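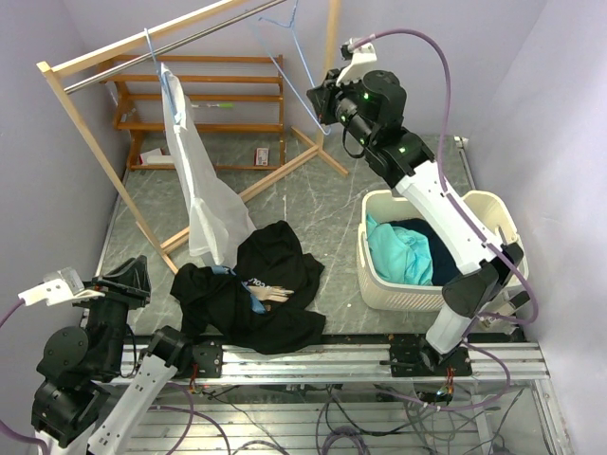
Courses > Radio Basics > Handout 4

Saturday, December 14, 2024
By the Imance course desk

Repeaters: offset, tone and patience

Last time we stayed on simplex, one radio straight to another. Now we get to use a hilltop! A repeater listens on one frequency and sends out what it hears on another at the same moment, so a little handheld down in the valley can suddenly talk across the whole county.

Words to know
Input: the frequency the repeater listens on (you transmit here).
Output: the one it sends on (you listen here).
Offset: the gap between the two. On 2 meters in the US it is usually 600 kHz, up or down.
Tone: a low hum sent under your voice. Without the right one, most repeaters ignore you.

The Golla repeater is our practice machine. Its timer cuts you off after 3 minutes, so leave gaps. The Teixeira machine has a wider reach (more than 3000 square miles on paper, and on a good November evening I believe it!).

Try at home
Program both into your radio by hand, no software. Listen first, then give your call sign and say "listening." If you hear the repeater's tail come back, you got in - great feeling!

Next handout: antennas, with the Dernorine kit.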